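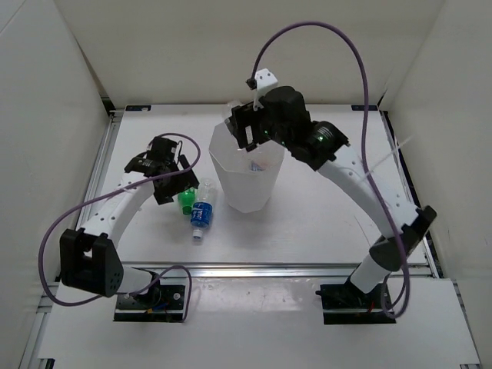

Abb. 3: Zweiarmiger Versuchsaufbau mit Sammelbehälter und Kunststoffflaschen, Aufgabe »Einräumen«.

4.2 Versuchsaufbau und Aufgabe »Einräumen«

Die zweite Aufgabengruppe betrifft das Wegräumen leichter Gegenstände in einen offenen Behälter. Sie wurde aufgenommen, da sie in den Haushaltserhebungen des Projekts Finport unter den täglich anfallenden Arbeiten regelmäßig genannt wird und zugleich in der Kleinteilkommissionierung am Standort Amberg eine direkte Entsprechung hat. Der Arbeitsplatz besteht aus einer weißen, an drei Seiten von hellen Wänden umgebenen Tischfläche, an deren Vorderseite zwei Arme auf schwarzen Grundplatten verschraubt sind (Abb. 3). Beide Arme tragen baugleiche Greifer; die Leitungen zu den Greifern sind in weiten Bögen geführt, damit sie die Bewegung im Handgelenk nicht begrenzen.

Als Zielbehälter dient ein hoher, leicht konischer Becher aus mattem, durchscheinendem Kunststoff mit facettierter Wandung. Die Öffnung ist im Verhältnis zu den Flaschen eng bemessen. Eine Flasche muss daher annähernd senkrecht über dem Rand ausgerichtet werden, bevor sie abgesenkt werden kann. Liegt sie, wie in Abb. 3 links neben dem Behälter, auf der Seite, so ist zusätzlich ein Aufrichten erforderlich, das entweder in der Luft oder durch Umgreifen zwischen den Armen erfolgt. Für kleine Teile wie das grüne Objekt unter dem linken Greifer gilt diese Einschränkung nicht; hier liegt die Schwierigkeit im Aufnehmen von der glatten Fläche.

Je Bedingung wurden 30 Durchgänge ausgeführt. Ein Durchgang galt als erfolgreich, wenn sich sämtliche Gegenstände am Ende im Behälter befanden und dieser aufrecht stand. Von den Durchgängen mit ausschließlich undurchsichtigen Gegenständen erfüllten 28 dieses Kriterium. Bei klaren Flaschen fiel das Ergebnis deutlich schwächer aus. Die Auswertung der Protokolle weist als häufigste Ursache eine falsch geschätzte Lage des Flaschenhalses aus: Der Greifer schloss zu hoch oder seitlich versetzt, und die Flasche verdrehte sich beim Anheben. Flaschen mit Etikett wurden zuverlässiger erfasst als solche ohne, was mit den Beobachtungen von Benítez zu durchsichtigen Gefäßen übereinstimmt.

Das Umgreifen zwischen den Armen — im Cunley-Protokoll als eigene Teilhandlung geführt — verlängerte die Durchgänge erheblich, verringerte jedoch die Zahl der umgestoßenen Behälter. Einarmige Lösungen waren schneller und scheiterten öfter am Behälterrand. Eine Vergleichsgruppe ungeübter Personen erledigte dieselbe Aufgabe ohne Fehlversuch und in einem Bruchteil der Zeit.

Für den Einsatz im Haushalt ist der erreichte Stand nach Auffassung der Verfasser noch nicht ausreichend. Das Training umfasste mehr als 536 Vorführungen durch Bedienpersonal, und schon ein Wechsel der Behälterform machte eine Nachschulung notwendig. In der Werkstatt, wo Gebinde und Ablageorte festliegen, erscheint ein beaufsichtigter Betrieb dagegen vertretbar. Die Ergebnisse für nachgiebige Gegenstände werden in Abschnitt 4.3 gesondert behandelt.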